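Clamanport Gravel Bar Survey: data card and readme

Version 2, 2022-12-28

What this is

A set of spawning gravel records from the lower Velero, between the old weir at Clamanport and the Pereo road bridge. It covers one spawning season before gravel was added to the river bed and two seasons after. The fish we cared about were brown trout and grayling. The work was meant to answer a simple question: did putting new gravel into the river give us more fish?

Read the limits section before you quote any number from this card. People have already used version 1 to say that the gravel worked, and version 1 did not show that. Neither does this one.

Files

redds.csv: one row for each redd (a nest dug in the gravel), with visit, bar, depth, distance from the bank and the recorder's initials. 1,497 rows.

gravel.csv: stone sizes from each bar, measured by hand across the widest, middle and narrowest width. 2,000 stones in all.

flow.csv: daily mean flow at the weir gauge. Gaps are left blank. We have not filled them in, and please don't send us a version in which you have.

bars.csv: the list of 29 gravel bars, with bank side, length, and whether new gravel was added, left alone or unclear.

notes.txt: the recorders' remarks, typed up as written, including the rude ones about the footpath.

How the bars were chosen

Badly. The plan was to draw the treated bars at random. In the event, the contractor, Wieser, could only get a loader down to the water where there was already a farm track, so those bars got the gravel. The farm tracks are on the left bank, where the river is shallower and trees shade it until midday. The untreated bars are mostly on the right bank, which is deeper and sunnier. Anyone comparing the two groups is comparing the banks as well.

Two bars were marked as untreated on the plan and had fresh gravel on them by the following February. Either the river moved it or a load went in the wrong place. Wieser's delivery notes do not settle it. These are the "unclear" bars and they should be left out of any comparison.

How redds were counted

Recorders walked upstream in pairs, one on the bank and one wading, and marked each redd with a painted stone so that it would not be counted again on the next visit. Visits were meant to be weekly. High water stopped some of them, and the missed visits are listed in notes.txt.

Jasmina Gashi and Fabrice Leclerc did most of the first season. Salma Mansour joined for the second and third. We ran a check in which two pairs walked the same bars on the same day without comparing notes, and they agreed on 70 per cent of redds. I have seen this described in a funding bid as "good agreement". It means that close to a third of what one pair wrote down, the other pair either missed or thought was something else.

New gravel is pale and clean. A redd in old, weedy gravel shows up as a bright patch, and a redd in new gravel hardly shows at all. You would expect this to push the counts down on treated bars. On the other hand, recorders told me they looked harder at the new gravel, knowing that it had cost money. I can't say which effect is bigger, and I distrust anyone who can.
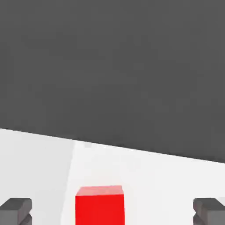 Konrad Nägeli

Stone sizes

The stones in gravel.csv were picked up by the "toe of the boot" method: take a step, look away, reach down, measure what your finger touches first. It favours big stones. Fine sand is recorded only as "fines" and has no size. If your work depends on how much sand sits between the stones, this file is no use to you and you need proper core samples, which we asked for and did not get.

Widths are in millimetres. One recorder used a ruler marked in inches for a single morning. Those rows were converted and have a Y in the column called "converted".

What changed since version 1

Duplicate rows were removed from redds.csv. They came from the same paper sheet being typed up twice, once by each office.

The column "success" has gone. It was filled in by looking at a redd and deciding whether it seemed used. No eggs were checked, no fry were caught, and the word had no business being there.

Bar numbers now run upstream throughout. In version 1 the first season ran downstream, and at least one map has been printed with the bars the wrong way round. Check yours.

Flow dates have been moved by one day in the second season, to correct an error at the gauge which Thaddäus Hollenstein found.

Limits

There is one season of records from before the work. One season tells you next to nothing about what is normal in a river like this. It was also a very wet one, when redds were hard to see, so a rise in the count afterwards is what you would get if the gravel had done nothing whatever.

A redd is a hole dug by a fish. It does not tell you that eggs hatched or that young fish lived through the summer. More redds on a treated bar may only mean that the same fish moved over from the bar next door. We had no tagging and no electrofishing to test this.

Stocking by the angling club stopped and started during the survey. We have asked for the dates and numbers twice.

Anglers were asked to keep off the treated bars during spawning and not off the others. That was a sensible request for the fish and an unhelpful one for the data.

Fair uses

Working out how much walking effort a redd survey needs. Teaching students what an awkward data set looks like. Comparing where redds were found with depth and distance from the bank, within a single bar and season. Planning a better survey, which I would gladly help with.

Poor uses

Showing that added gravel raises fish numbers. Showing that it doesn't. Working out the cost of each extra fish, which I mention only because I have been sent a spreadsheet that does it.

Missing values

Blank means not recorded. Zero means the bar was walked and no redds were seen. In the first season some recorders wrote a dash for both, and wherever the paper sheet could not tell us which was meant, the cell is blank. As a result there are more blanks in the first season than in the others. Do not turn them into zeros. Doing so makes the gravel look splendid.

Sharing and credit

You may copy, change and share the files if you say where they came from and which version you used. Please keep this card with them. Exact redd positions are not included, and requests for them from people with no stated purpose will be turned down.

Corrections are welcome, with the row number and your reason. Thaddäus Hollenstein keeps the paper sheets and will look up an entry if you ask for it by bar and visit.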